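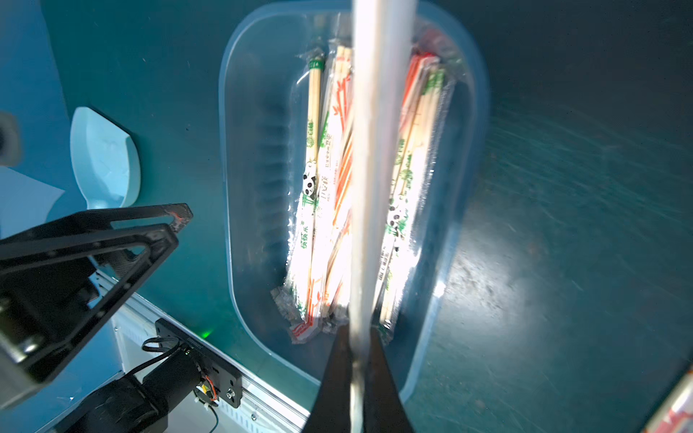 Home About Research Open Positions Contact

Research Software Engineer, Manipulation Control and Perception

Reference 687. Closing date for applications: 07/09/2019

The Iddale Institute invites applications for a full-time position in its Manipulation Software Group. The appointment is for 29 months and is based at the Institute's main laboratory. The successful candidate will report to Dr. Forough Zarei, head of the group.

The group develops Flirinov, the software used to run the Institute's two-arm workstations. Flirinov handles motion planning, gripper control, camera calibration and the recording of work sessions. It was first released within the Institute in March and is now used by three of its laboratories. The next stage of development concerns the handling of thin, light items in shiny packaging, where depth readings are often poor and object outlines are hard to separate.

Planning for two arms in a small shared space forms the larger part of the work. The arms must reach into open containers, keep clear of each other and agree on which item is to be handled by which gripper. In the current packing work, one arm may have its gripper down inside the container while the other holds its gripper just beside it, over wrapped chopsticks laid out in a row on the table. The planner must treat the container walls, the neighboring arm and its cables as obstacles, and must do so without slowing the control loop.
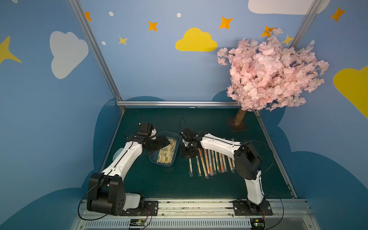

Perception duties will be shared with one other engineer. The present detector was trained on 3000 labeled views and performs well on plain objects, but it tends to merge items that lie close together. Clear plastic sleeves with printed paper labels, set side by side at slightly different angles, are a typical case. The engineer will be expected to improve the separation of such items and to combine the views from the wrist cameras with those from the fixed camera.

Main duties
- Maintain and extend the two-arm motion planner
- Keep the control loop running at a steady 50 Hz on the workstation computers
- Improve item detection for clear and reflective packaging
- Write tests and logging tools for recorded sessions
- Support other laboratories in installing Flirinov

Requirements
Applicants must hold a degree in computer science, engineering or a related field, and must have good working knowledge of C++ and Python. Experience with motion planning or camera calibration is required. Experience with both – in paid work or in a degree project – will be considered an advantage. Applicants should be able to write clear documentation in English.

How to apply
Please send a cover letter, a resume and the names of two references to Shagufta Bukhari, Office of Personnel, Iddale Institute, quoting the reference number given above. A link to a code sample may be included. Applicants selected for interview will be asked to discuss a short planning problem with members of the group.

Related positions
Systems Administrator, Yazıcı Laboratory
Postdoctoral Researcher, Grasp Planning
Technical Writer, Flirinov Documentation
Winance Graduate Fellowship in Robot Perception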